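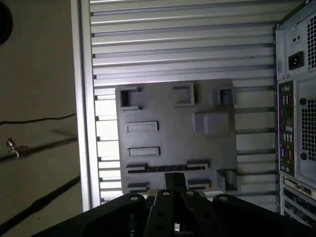

Placa gris de la mesa, con sus zócalos y ranuras en relieve.

Incidencia 200: Lililen no ve el segundo módulo de memoria
Cola: Taller Khondokar / hardware
Abierta por: Afroza Gazi
Asignada a: Vija Adomaitis
Prioridad: media (pedida como urgente, rebajada por el sistema, vuelta a subir por Afroza, rebajada otra vez)
Estado: resuelta, pendiente de una tontería

Descripción inicial (Afroza Gazi)

El equipo de sobremesa que tenemos apuntado como Lililen arranca bien con un módulo de memoria. Con los dos da tres pitidos y se queda con la pantalla en negro, muy digno. He probado a apagar, encender, esperar y volver a encender, que es lo que me vais a decir que pruebe. También he cerrado la tapa con fuerza, por si era un problema de carácter.

Lo necesito para abrir los planos en Tremel, que con la mitad de la memoria abre uno y se lo piensa, y con el segundo ya ni se lo piensa. Adjunto foto de la placa gris de la mesa. Ya sé que la avería está en la otra.

Primera respuesta (Vija Adomaitis)

Recibido. Gracias por el adjunto. He revisado la placa gris y puedo confirmar que no pita.

Antes de que me subas el equipo, dime:
— si los dos módulos son iguales o solo se parecen;
— si el equipo ha funcionado alguna vez con los dos;
— si alguien ha tocado la BIOS «para que vaya más rápido».

Respuesta (Afroza Gazi)

Uno es negro y el otro es verde azulado, así que gemelos no son. Los dos ponen 16 GB en la etiqueta. Funcionó con ambos desde diciembre hasta que se limpió el polvo por dentro. Lo de la BIOS no lo contesto sin un abogado.

Registro de intervención (Vija Adomaitis), dom 31 may

Sí, en domingo. El lunes hace falta el equipo y el lunes yo no existo antes de las once.

Paso 1. Torre desconectada de la corriente, tumbada de lado, tapa lateral fuera. Cable de alimentación retirado del todo y guardado lejos, que en este taller los cables se vuelven a enchufar solos.

Paso 2. Inspección a ojo. No encuentro nada quemado ni suelto. Los cables SATA rojos y naranjas pasan por donde les da la gana, pero eso ya estaba así en la incidencia anterior y en la anterior a esa. No los toco. Si los ordeno, dejará de ir el disco y será culpa mía.

Paso 3. Arranque solo con el módulo negro. Correcto. La BIOS reconoce 16 GB.

Paso 4. Fuera el negro, dentro el verde azulado, en la misma ranura. Correcto también. Los módulos están bien los dos, por separado. Como tantas parejas.

Paso 5. Módulo negro en la otra ranura, él solo. Tres pitidos. Ya tenemos sospechosa: es la ranura, o lo que haya dentro de la ranura.

Paso 6. Linterna y aire comprimido. En el fondo había una pelusa gris de tamaño respetable, encajada con una precisión que ya quisiera yo para los módulos. Mi teoría es que la limpieza del polvo consistió en cambiar el polvo de sitio. Retirada con pinzas de plástico. No la he archivado como prueba, aunque lo he pensado.

Paso 7. Contactos de los dos módulos repasados con alcohol isopropílico y un paño sin hilos. Nueve minutos de secado según mi reloj, que pasé mirando por la ventana. Nada de goma de borrar: quien quiera discutirlo, que abra otra incidencia.

Paso 8. Módulo negro otra vez en su ranura, con las pestañas blancas cerradas. Queda el otro.

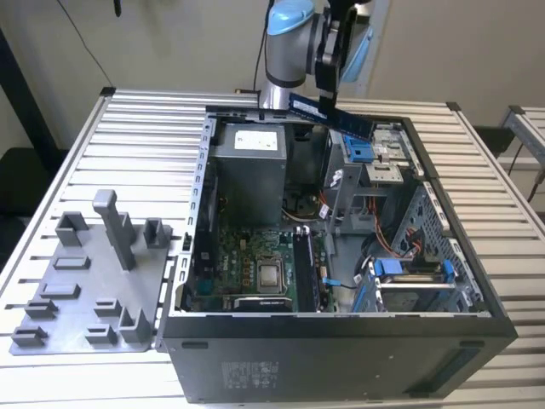 El verde azulado tiene su truco, y lo dejo escrito para la próxima vez. Antes de bajarlo hay que mirar dónde cae la muesca de los contactos y girarlo hasta que coincida con el tope de la ranura. Si no coincide, no entra, y la solución a que no entre jamás ha sido empujar más. Luego, bien recto, presión en un extremo, presión en el otro, y se espera el clic. Un clic solo no vale. Si una pestaña ha saltado y la otra sigue abierta, el módulo está puesto a medias y la placa lo contará a su manera, es decir, pitando.

Lo digo porque sospecho que esto era la otra mitad de la avería. La pelusa hacía de cuña y el módulo se quedaba un pelo levantado por un lado. Visto desde arriba parecería perfecto. Yo también parezco perfecta desde arriba.

Paso 9. Corriente y arranque con los dos módulos. Ningún pitido. La BIOS tarda bastante más de lo normal la primera vez, mientras negocia con las memorias. No hay que apagar en ese rato. Afroza, no hay que apagar en ese rato.

Paso 10. Prueba de memoria completa, tres pasadas, sin errores. Después, Tremel con los planos de Hullel abiertos, todos a la vez. Protesta el ventilador y nadie más.

Pendiente

La BIOS tenía el perfil de memoria subido a mano. La he devuelto a los valores automáticos. No pregunto quién fue. El historial de la sesión tampoco lo dice, aunque sí dice a qué hora, y a esa hora en el taller suele haber poca gente.

Módulos mezclados: funcionan, pero van los dos al ritmo del más lento. Si algún día hay presupuesto, compraría una pareja igual. He mirado el catálogo y sale por más de 200 euros, así que doy por hecho que seguiremos con la pareja mixta.

Comentario (Afroza Gazi)

Funciona. Dos planos abiertos y el tercero cargando mientras escribo. Sobre la BIOS no tengo comentarios. Sobre el polvo, que conste que la pelusa podría llevar ahí desde antes que yo.

¿Puedo cerrar ya la incidencia? Me pide otro adjunto.

Comentario (Vija Adomaitis)

Ponle otra vez el de la placa gris. Y falta un tornillo de la tapa lateral: si aparece en tu mesa, es mío.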